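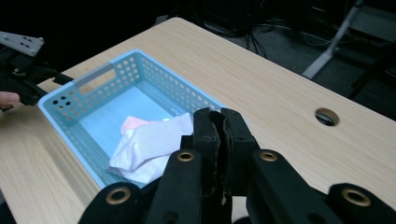 Myrtle Brannigan had written that the tide tables for Skavska were wrong, that they had been wrong since September, and that she wanted a corrected copy by return mail.

Ferdinand Kuster read the letter twice and placed it in the tray for disputed readings. The tray held one other item, a bill for lamp oil.

The gauge at Skavska was a brass float in a vertical pipe. A wire ran from the float over a wheel to a pen, and the pen drew a line on a paper drum that turned once a day. Kuster changed the paper at seven each morning, wrote the date on the old sheet, and entered the high and low waters in the ledger. The tables were computed at the Stoluvero office from those entries. He had no part in the computing.

He took out the September sheets and laid them on the floor in order. The curves were clean. He measured the first high water against the staff reading for the same hour and found that the pen was 26 millimeters low. He measured the next. It was also 26 millimeters low. A float that leaks will sink by degrees, and a wire that stretches will do much the same. An error that arrives in one night and stays the same has been put there by someone.

Sunita Haddad had serviced the gauge that month. He telephoned her at Stoluvero.

"I didn't touch the zero," she said. "I replaced the wheel bearing and oiled the clock. It's in the visit log."

"The log says you were here for 90 minutes."

"The bearing was seized."

"Did you check the pen against the staff before you left?"

There was a delay on the line. "I checked it against the benchmark. The bolt in the harbor wall."

Kuster thanked her and put on his coat.

The bolt was set in the third course of stone below the rail, with a painted ring around it. He had leveled from it every spring for 20 years. The paint was fresh. He scraped at it with a key and found new mortar under the ring, lighter than the mortar in the joints on either side.

Ronaldo Fontes was mending a pot on the slip below.

"Who repaired the wall?" Kuster asked.

"I did. A boat hit it in August. The stone came out whole, so I put it back."

"With the bolt in it."

"The bolt was fine. I gave it some paint." Fontes looked up at the wall. "Is it crooked?"

"It's level."

"Well, then."

Kuster went back up and set the instrument on its tripod. He ran the line to the second benchmark, on the church step, and back again. The two runs agreed to a millimeter. The bolt stood 26 millimeters higher than its listed height.

He wrote the new figure in the ledger, initialed it, and began a reply to Mrs. Brannigan. He stated the error, its sign, and the dates affected. He did not mention Fontes. After some thought he asked how she had detected it.

Her answer came on a postcard. The water had been reaching her bottom step before it was due, she wrote, and she had sat on that step for 70 years.

He filed the card with the September sheets.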